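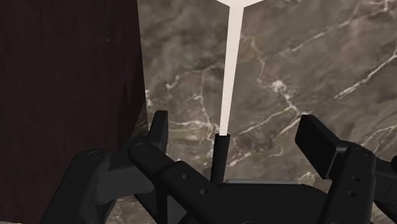 Wistbridge publishes gripper comparison and advises caution over simulated results

Sastthorpe, 15/09/2021 - Wistbridge, the independent test workshop, has today released its comparison of two-finger grippers and wrist cameras. Buyers hoping for a clear winner will not find one.

The work began in July in simulation, using a rendered black gripper viewed from just above and behind, against veined marble and dark brown wood. Each of the two controllers, Lemma and Valluvitz, was given 2000 simulated attempts. Lemma scored 94 per cent. We would ask people not to quote that figure on its own.

A further 300 attempts per controller were then run on real hardware at Sastthorpe. The gap between the two controllers shrank until we could no longer say which was better. Long, thin objects gave both of them trouble, and moving the camera by a small amount changed the scores more than swapping the controller did.

Suppliers often show simulated success rates in their sales material. We have yet to see good evidence that those rates carry over to a factory floor, and our own trial does not supply it. A rendered surface can look very convincing - that says little about friction, cable drag or worn finger pads.

Wistbridge will repeat the hardware runs with 200 attempts per camera position. No product is recommended in the meantime.

The full results, including failed runs, are free on request from the Wistbridge office in Sastthorpe.

ENDS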